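Shop & Bench > Kit Reviews > Robotics

Retov Two-Arm Bench Kit: a long winter with a friendly box of parts

By Treasa Fitzgerald

Last updated: February 2025

Print this article | E-mail this article

I should say up front that I am not a robotics person. I build bookshelves, I fix lamps, and once, to the lasting regret of my family, I built a canoe. So when Eimear Quinlan came into the Volstead workshop in December with the Retov kit under one arm and asked whether I wanted to go halves on it, I said yes mostly on the strength of the box, which was very handsome and much heavier than it looked.

We paid $504 for the kit on sale, and then a good bit more for the aluminum extrusion from Chidiac, which I'll get to. What you get from Retov is two small arms with grippers, the mounting plates, the control boards, and a bag of fasteners that I would call generous. There are 168 screws on the packing list and every single one was in the bag, sorted by length in little paper envelopes (I could have wept, having once spent an evening on my knees looking for the last M3 in a different company's kit).

The instructions are printed, in color, on decent paper, and they're pretty good right up to the wrist. Up to that point you go along quite happily, shoulder, upper link, elbow, and you start to feel like you know what you're doing. Then the wrist takes up one page with one drawing, and the drawing is of the finished wrist. We put the first one together backward, took it apart, had soup, and put it together again. The second arm took us a single evening, so I suppose we learned something.

Motors first, then. They're quieter than I expected and they hold position well with a light load. I wouldn't ask them to lift a hammer. Paper, pens, a tube of this or that, small desk things, they're comfortable with all of it. The grippers come with black fingers that are a bit slick for my taste, and Eimear wants to try a strip of rubber on them, which I've been against for weeks out of pure stubbornness.

Now the frame. Retov assumes you'll clamp the arms to a desk, and you can, but a desk walks. Ours had crept a good inch toward the window before we noticed why the arms kept missing. Bolting both of them to one length of extrusion along the front edge of the table cured that completely, and if you take only one piece of advice from me, please take that one! After the base rail it seemed silly to stop, so we ran rails up the corners and across the back too, and put pale, whitewashed-looking planks behind it all so there'd be walls on three sides. It's far prettier than it needs to be. I keep finding reasons to walk past it.

Cable routing is where I'd take a point off. The kit comes with barely enough ties for one arm, and the wrist cable needs a proper loop of slack or it tugs when the arm reaches across. Buy a bag of 100 ties and don't be stingy. We tied the cables down along the links, and then, having ties left over, used more of them to hang wire baskets off the rails, and those have turned into the handiest part of the whole bench. 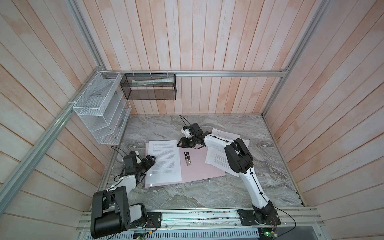 Software took the two of us longer than the hardware did. Retov's own program is fine for moving one joint at a time, but for getting both arms to work together we went over to Fuvach, which is free and has a much kinder manual. Version 2 is the one to get. It found both control boards without any fuss, though you do have to tell it which arm is left and which is right, and I'd suggest doing that before coffee wears off. We've been practicing with office things, paper and folders mostly, and paper is a lot harder than it sounds. It slides, it curls up at a corner, it sticks to the sheet underneath. A block of wood is a dear, patient friend by comparison.

One more grumble. The power supply cord is too short to reach anything sensible, and the wiring at the right-hand base is going to stay untidy until one of us makes a cover for it. Retov sells a cover. It costs more than I'm willing to pay for a bent piece of plastic, so I've been sketching my own on the backs of envelopes.

Would I buy it again? Yes, and I'd order the extrusion the same day and leave two weekends clear. If you've never built anything with motors in it, find a friend to do it with, preferably one who reads the page before picking up the screwdriver. Eimear does. I'm working on it.

Four stars out of five.

Print this article | E-mail this article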